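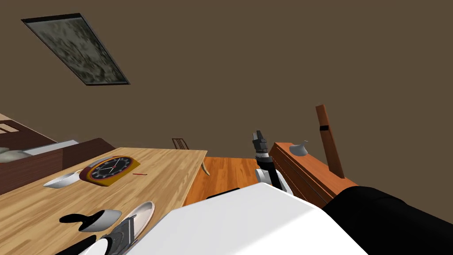
Grodix, a maker of wall paints and wood finishes based in Ibarra, announces the start of sales of Gridano, a new collection of matte paints for the rooms where people live every day. The collection has 41 colors and was prepared together with the Ilto color studio. The work on it began in March of last year. Many of our customers told us that they like dark and warm walls in magazines but are afraid to use them at home. Gridano was made with these customers in mind. A plain brown wall, matte and even, goes well with a light wooden table of a honey tone, and one framed panel in grayish green is enough decoration for it. Combinations of this type are the base of the whole collection.

The 41 colors are divided in four families: Earth, Grain, Stone and Evening. The Earth family is the largest one and includes 16 colors, from a pale clay to a brown that is almost black. The Stone family contains the grays and the greens. In Grain the customer will find creams and soft yellows, and in Evening the deep blues and two reds. Every color can be mixed in a small can, a medium can or a large bucket, with the exception of the two reds, which are offered only in the small and the medium can.

Gridano is a water-based paint with little smell. It can be applied with a brush or with a roller. On a wall that was painted before in a light color, two coats are recommended. Between the coats it is necessary to wait 12 hours, and in a cold or humid room longer. The painted wall should not be washed during the first 30 days. After this time, light marks can be cleaned with a soft cloth and clean water. Strong cleaning products are not advised for any matte surface, as they can leave shiny places.

In the past, matte paints from Grodix were sold only for ceilings. Customers who used them on walls wrote to us that the surface was beautiful but marked too easily in halls and near light switches. The laboratory in Ibarra changed the recipe several times for this reason. The new paint is harder when dry and keeps the same flat look. We still recommend our satin paint for kitchens and bathrooms, and Gridano for living rooms, bedrooms, dining rooms and home offices.

Together with the paint, Grodix publishes a small guide with the name "Walls and Wood." It explains how to choose a wall color when the furniture is already in the house and will stay there. The guide takes as its starting point the tone of the wood and the direction of the windows. For each family it proposes colors for the doors, the window frames and the ceiling. It also contains a chapter about rented homes, where the tenant must often return the walls to the first color, and gives advice on which primer to use in this case. The guide is free and can be taken in the stores or asked for by mail.

Sample sheets are offered for all colors. They are painted with the real product and not printed, so the color on the sheet is the same color that will be on the wall. We ask customers to look at the sheet in the morning and again in the evening before they decide, especially with the browns, which change very much under a lamp.

Gridano is available from June 16, 2019 in the Grodix store in Ibarra and in 12 partner stores. Orders from other cities are sent from our warehouse and normally leave in three working days. Colors mixed by special order cannot be returned. Professional painters who have an account with Grodix receive the same conditions as for our other wall paints.

About Grodix
Grodix produces paints, primers and wood finishes for homes and small businesses. The company employs 30 people and has its factory, laboratory and main store in Ibarra.

Press contact
Grodix, Communication Department, Ibarra
Color sheets and the guide "Walls and Wood" can be sent to editors on request.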